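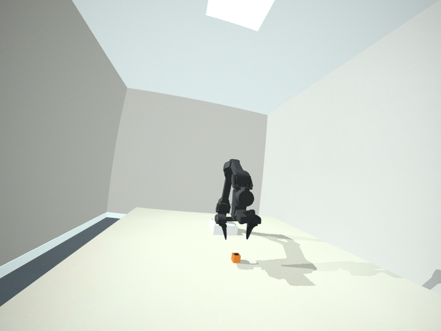 1/ Spent the week at Okbridge collecting cube pickups in sim for the Bodin policy. Target is 500 good episodes. We're at 190.

2 min read

2/ Every episode opens the same way: gripper open, fingers down, one orange cube on a bare table. Cube position is drawn fresh each time. Arm start pose isn't, yet.

3/ I drive the arm by hand with a controller, at 7 minutes a batch. Slow – but the scripted planner gave us paths so alike that the model learned one path and little else.

4/ Failed grasps get saved in their own folder. A fumble where I recover and finish stays in the main set. We threw those out in July and I regret it.

5/ Biggest time-waster so far: the logger was writing actions 3 steps behind the camera. Looked fine on playback. Jistent's checker caught it, and I had to redo the first lot.

6/ Lighting is fixed for now. Wall colour and shadow direction get varied once the plain set is finished. Valent wants a second cube colour too, so that's next on the list.

7/ Will post the training curves when there's something worth looking at.

Last updated Nov 17, 2020

Comments

Do you trim the idle bit at the start of each episode? Ours hovered forever until we did.

Same logger problem here, off by one. Took us ages to find.

Keen to see how it goes with the walls changed.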